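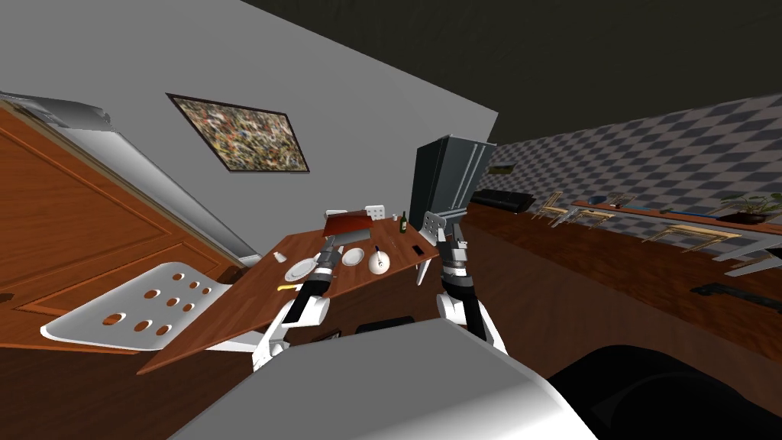
Home Supper Club Dates FAQ Contact

Willow Supper Club: Your Questions

Last updated 2026-05-14
4 min read

What is the Willow Supper Club?
It's a shared dinner, held in the old feed store at the bottom of Reisinger Street in Ondmont. Everyone sits down together, everyone eats the same menu, and the bowls get passed along until they're empty. Most people arrive knowing one other person and leave having swapped recipes with several more, and we love that part!

How many people come?
We seat eight to a table. If your group is bigger than that we'll put you at neighboring tables, and you're welcome to trade places between courses (people do, usually right before dessert).

Do I have to bring a dish?
No. Dinner is cooked for you. The exception is our October potluck, when every table brings its own food and things get gloriously out of hand. Last October we had four different versions of scalloped potatoes and every one of them got finished.

What kind of food is it?
Home cooking, mostly, and very much led by the season. Spring means peas, new potatoes, a big herby chicken and something with rhubarb. In the fall we lean on squash and long braises. Bread is baked the same afternoon and comes with butter and a dish of salt. We post the menu a week ahead, but if the asparagus looks tired and the green beans look great, you're getting green beans.

I'm vegetarian. Will I get a real meal?
Yes, and a good one! There is always a vegetarian main, made in enough quantity for everyone to try, so please take your share early before the meat eaters discover it. Vegan and gluten-free plates are no trouble if you tell us when you book.

What about allergies?
Tell us when you book, and tell us again at the door. We cook with nuts, dairy, eggs and wheat in one kitchen, and we can't promise that a dish is completely free of traces. If your allergy is severe, write to us first and we'll talk through the menu with you.

Can I bring wine?
Please do. There's no corkage. We put out water, cider and a very good ginger cordial from Gindent, the little bottling place up the valley. If you haven't tried it hot with lemon, ask for it that way.

Are kids welcome?
Very. Kids under 8 eat free, and there's a low shelf of board games by the coats. Dinner runs until nine or so, which is late for some little ones, and it's perfectly fine to slip out after the main course. We'll wrap up your dessert.

How do I get a seat?
Booking opens two weeks before each dinner. Send us your name, the size of your group and anything you don't eat. You'll get a reply the next day. When a dinner fills up we keep a waiting list, and it really does move, so it's worth adding your name.

What if I have to cancel?
Let us know by noon the day before and we'll move your booking to another dinner. After that the shopping is done, so we can't refund it, but you can give your seat to a friend.

Is the building accessible?
The main door is level with the street, and there's an accessible restroom on the same floor. We can set a place at the end of a table with extra room for a wheelchair. The room gets loud once the plates come out! If you'd like a calmer spot, ask for the back corner.

Where do I park?
There's free parking behind the library, two minutes away on foot. The 172 bus stops across the street, and the last one back toward town leaves after we finish.

Can I get the recipe for the plum cake?
Yes. It's on a card by the door, so take one home. Use ripe plums, cut side up, and more cinnamon than looks sensible.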